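Dosel: a sorting and insertion cell built in a shared workshop
Project report, final version, submitted 19/05/2025
Hirngate workshop, bench 3

1. Aim

The project set out to build a small robot cell that can pick up a part, carry it to a matching recess and put it in, on a bench shared with other users. The cell is called Dosel throughout. Most of the budget went on the second-hand arm, so the bin, the parts and the control software had to be made or adapted in the workshop.

Work began in December and was split in 2. Bashir, the control program, was written first against a simulated arm. The bin and parts followed once the arm had been mounted and its reach measured.

2. The bin

The bin has a flat floor and sloped side walls. The slope serves to return a dropped part to the floor, where the gripper can reach it. An earlier bin with upright walls let thin parts stand against the side, and the fingers could not get behind them. The surface is matt dark grey throughout. A glossy sheet was tried and gave reflections that the part finder read as edges.

The test set used in this report is a red block with shaped openings in its top face, a black part with a curved back, and a yellow forked part.
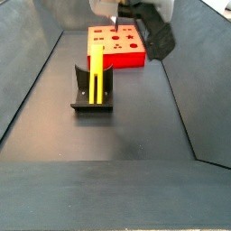 Figure 1. Yellow part upright in the black holder, gripper at the red block.

The block is the hardest item to locate well. Its openings are the same colour as the top face and differ only in shade, so the threshold has to be set again whenever the bench lights are changed. We did this by hand at the start of each session. An automatic routine was written but gave poor results near the back wall and was removed.

3. Control

Bashir runs a fixed cycle: find, approach, close, lift, move, lower, open. Each step has a time limit. If a step overruns, the arm stops and the operator chooses whether to repeat the step or end the run. The force limit is applied only while lowering. With the limit active in every step, the weight of the cable was enough to trip it during long moves.

Positions are stored relative to the block and not to the bin. This was a late change. Before it, any knock to the block meant teaching every position again. 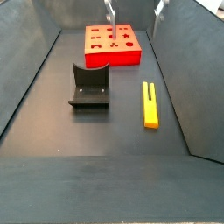
Kofi Gyamfi, reading the draft, objected that storing positions this way only moves the problem: if the block is found slightly wrong, every opening is wrong by the same amount, and the log will show a clean run of misses with no fault recorded. He asked for a check on one known opening before each run.

The check was added. The arm lowers to one opening at reduced speed and compares the depth reached with the stored value. It adds 3 seconds to a run and is done once, before the first part is picked.

4. Trials

The log holds 1333 attempts, of which 772 were recorded as complete insertions. The remainder include operator stops and time limits as well as true misses. The early log format did not separate these, and we have not tried to sort them afterwards.
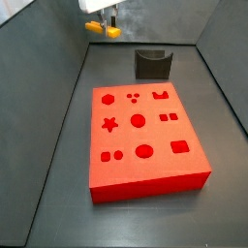 Two faults account for much of the lost time. The first is finger wear. The pads were cut from soft sheet and rounded off at the tips, after which a part could turn in the grip while being lifted. New pads were fitted whenever this was noticed, so some sessions contain results from both old and new pads. The second is backlash in the wrist joint - small at the joint, but enough at the fingertip to put a part on the rim of an opening. Approaching every position from the same side reduced it.

The Nultoneo board that drives the gripper also lost its settings when the bench supply was switched off at the wall. The settings are now written to it at start-up.

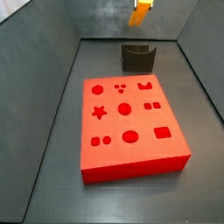 Curved parts needed a separate lowering routine. A straight drop works for round shapes, where rotation does not matter, but a curved profile has to be turned to match before it meets the surface. The routine stops just above the opening, corrects the angle, then lowers in short steps. If the force limit trips, it lifts, turns slightly and tries again.

5. Further work

The wrist joint should be replaced before any more trials are run. The log should record the reason for each stop, the date of the last pad change and the light setting in use. A guard is also needed along the open side of the bench - at present the area is kept clear with tape on the floor, and the bench is beside the main walkway.

The wiring list and the taught positions are in the folder kept with the cell.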